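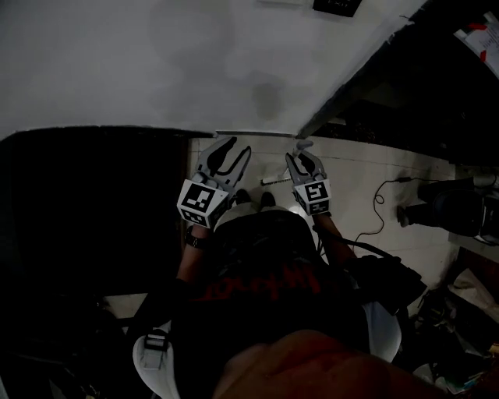 Cleaning the grout between floor tiles is slow work, but you can do it with things from the kitchen. I learned it in our first apartment in Jasville, where the lines in the hallway had become almost black. On a pale tiled floor every dirty line shows, so there I start always from the corner farthest from the door and move backwards. Take off your wristwatch before you begin, also if it is an old one, as the paste gets under the strap and irritates the skin.

For a small room you need 400 grams of baking soda, warm water, a stiff brush and 2 old towels. Sweep first. Then mix the soda with a little water until it is thick like yogurt. Put it on the lines with a spoon and leave it for 40 minutes – in November, when the heating is on, I wet it once more in the middle.

Brush along the line and not across it. Wipe with the first towel, rinse the floor with clean water, and dry with the second one.

Do not use vinegar if your tiles are natural stone. It makes dull marks which will not go away. If the grout is crumbling, cleaning will not help and you have to replace it.

Sealing is a separate job. Let the floor dry overnight before it.

Contact | © Grastitz Home Notes | Back to top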